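2021-10-09

Day 2 with the gripper on the bench. Marjorie Goodall swears it will open the glass-lidded box by teatime. I have heard that before, in July, about the last one. The lid has one thin edge to go for and one finger is a black block, so I have my doubts.
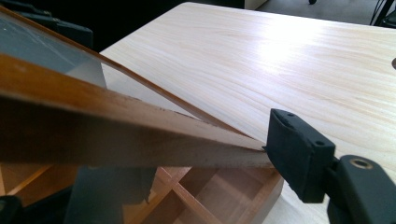
Still to sort

The lid corner has a splintery tip – sand it before anyone blames the code. Carmela wants 6 more tries tomorrow. I said 2, then we look at the finger shape again.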